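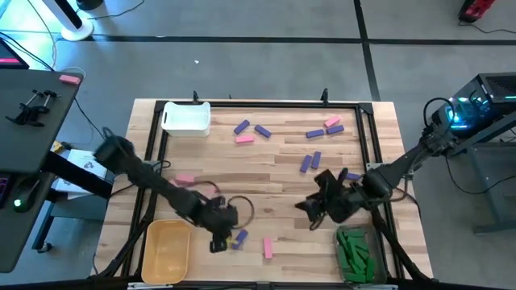 Green wooden blocks in a clear gray tray, with two plastic bins on the tabletop. Photo: Hiếu Mạch

Prurneo Trail Camera Review: Two Months on a Deer Lease
By Tài Vũ
14 August 2021

The Prurneo is a cellular trail camera aimed at hunters who want to pattern deer before the season opens. I ran two units outside Dredville from early May, one on a field edge and one over a creek crossing. Neither was moved during the test.

Setup is simple. The app pairs by code printed inside the door, and the first photo came through within a minute. The latch is stiff and hard to work in gloves.

Detection is good out to the middle of its range. Prurneo claims 100 feet. Deer walking straight at the camera were often missed until they were much closer, while deer crossing the field of view triggered it reliably. Trigger speed was fast enough that I had few shots of an empty trail.

The base data plan allows 300 photos a month. The creek unit sent 262 in its first month with the delay set to one minute. Shorten the delay and you will need the larger plan.

Night images are the weak point. Antler detail is soft past the near edge of the food plot, and fawns in motion blur badly. Khang Mai runs the older Wister model on the next lease over, and his night shots are cleaner - but his batteries last half as long.

The strap buckle slipped once after heavy rain. I replaced it with a cam strap and had no more trouble.

Check state rules on cellular cameras before you hang one.

Rating: 7 out of 10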